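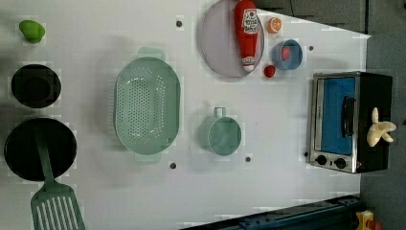
## 12 February 2025 - toy kitchen table, overhead camera, relabeling and first retrain

Goal for today: find out why the policy trained on the Truvgate set confuses the objects that have the same color. Pacita had this suspicion already in December, but we did not have the per-object labels then, so we could only look at the total success number and guess.

Setup is the usual one. White table with the peg holes, camera straight from above, play food and cookware spread over the whole surface. I left the layout crowded on purpose. The mint-green things are the difficult group: colander, spatula, cup. In the top view the cup loses its height completely and the network has only the rim and the handle to work with. The spatula lies over the black frying pan, so its shape is broken into a part on black and a part on white.

### Data

- 1537 episodes in the full set after I removed the ones without a language instruction.
- 817 of them name a mint-green object in the instruction. This is more than half, so the set is not balanced, and I should have checked this before the first training.
- 61 episodes had the wrong noun ("bowl" for the colander in most cases). I corrected them by hand this morning. Trevor looked at the list after me and agreed with all except two, which we discussed and then dropped.

The wrong nouns come from the annotation round with the Skjelbred tool. It offers the last used noun as default and one can accept it too fast. I wrote to Trevor that we should switch off the default. He will do it before the next round.

### What I changed

1. Instruction text now always has color + noun + one relation, for example "green cup, right of the colander". Before, the relation was optional.
2. Crop augmentation is weaker. The old setting could remove the whole frying pan, and then an instruction like "spatula on the pan" has no meaning for the image.
3. Hue jitter is off. I kept brightness jitter as it was.

Point 3 is the one I am least sure about. With hue jitter the pale green can go to pale blue, and the small bowl is light blue. So we were teaching the network that this difference is not important, and afterwards we complained that it does not see the difference. But without the jitter we will depend more on the lamps. Must be tested with the blinds open.

### Result so far

I ran the old and the new checkpoint offline, on the same held-out images, only the target selection (which object does the attention head point to), no motion. So these are not success rates of grasping, please do not copy them in the slides as such.

- Old checkpoint: when asked for the cup, it often points to the colander. The opposite error is rare. I think the colander wins simply by its area.
- New checkpoint: cup and colander are separated in almost all images I opened. The spatula is still bad. The peak sits on the slotted head or on the handle, and sometimes jumps between the two in neighboring images.
- Red objects: no clear change. The ketchup bottle is found by both checkpoints. The small round red one near the plate and the red piece in the blue bowl are still mixed, also when the instruction says "in the bowl". I expected the relation text to help here and it did not.
- Banana on the toaster oven: good with both. Yellow on black is easy, and there is no other banana.

Five seeds were planned, but two stopped with a memory error on the Gusside machine, so the comparison above is from the three that finished. I restarted the other two with smaller batch size - this makes them not fully comparable, I will mark them in the run table.

### Open questions

- Is the spatula problem from the black pan below it, or from the long thin shape? Test: same spatula, same angle, directly on the white surface. Easy to do, tomorrow first thing.
- The plate is near the top border of the camera view and is partly cut. Do we exclude such objects from the label set or keep them? Pacita wants to keep them, because the arm can reach there anyway. I would like at least a flag in the metadata.
- The peg holes. In a few heat maps of the old checkpoint I see a weak second peak on a hole. With the new one I did not see it yet, but I did not search in a systematic way.
- Flutetti export writes the relation field in lower case and the loader expects the original case. I fixed it in the loader for now. The correct place is the export.

### To do

- [ ] spatula on white, spatula on pan, same instruction for both
- [ ] run with blinds open, new checkpoint only
- [ ] ask Trevor about the default noun
- [ ] write the script for the second peaks, with a threshold that Pacita can change
- [x] backup of the old labels before overwriting (folder has the date in the name)

Note for Pacita: the corrected label file is in the shared folder, the old one is next to it. Please use the new one also for your gripper-pose runs, otherwise we compare two different things again.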